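Speaker Notes
Shared Workrooms in Public Libraries: Planning, Staffing and Care
Presented by Vira Pavliuk, Luvholm Library Service
20 July 2019

Opening

Good morning, and thank you to the Lovo Foundation for the invitation. I speak today on behalf of the Luvholm Library Service, which opened its first shared workroom in March of last year. My colleague Ivan Kravchuk will take questions on funding after the break.

Slide 2: Why a workroom

The service carried out a survey of cardholders before any plans were drawn. We received 164 replies. The most frequent request was for a place to mend, cut, glue and assemble things at a proper table. Many respondents live in apartments where this kind of work is difficult. Requests for more computers came well behind.

Pause here. Ask how many in the room have run a similar survey.

Slide 3: Choosing the room

The former periodicals room was selected. It has north light, a sink in the adjoining corridor and a door that closes. Sound was the main objection raised by reading room staff, and door seals were fitted before opening. The Andrade branch has no such room and runs its sessions in the evening, after the reading area has closed.

Slide 4: Membership and hours

Any adult cardholder may book a place. A booking lasts 60 minutes and may be extended once if no other person is waiting. Children attend with an adult. The introduction to the room takes 15 minutes and must be completed before the first booking. Svitlana Bilyk wrote the introduction and has agreed to share the text -- please leave an address at the desk if you wish to receive it.

Slide 5: Staffing

Two members of staff are trained for the room, and one is always on the floor during open hours. They do not teach. Their duty is to open the room, answer questions about equipment and close it in good order. This point caused confusion in the first weeks, and the wording of the public notice was changed.

Slide 6: Storage of hand tools

Closed drawers were used at first. Items were put back in the wrong places, and closing checks ran late. Our present advice to branches is open storage at the back of the table, within reach of a seated person.

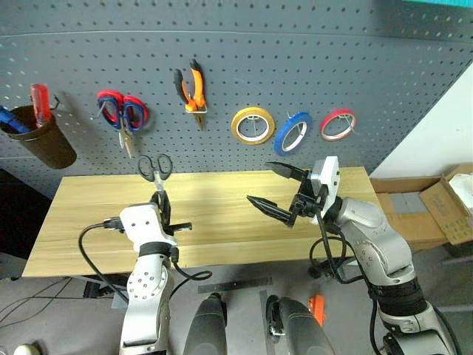 Slide 6. Scissors and a cup of tools hung on pegboard behind the tabletop.

Keep this slide brief. The fittings list from Brudex is in the handout.

Slide 7: Costs and renewal

Refer to the printed table. Consumables are charged to the branch budget, and blades are replaced each March. Hnat Lysenko holds the full accounts -- direct detailed questions to him.

Move to questions.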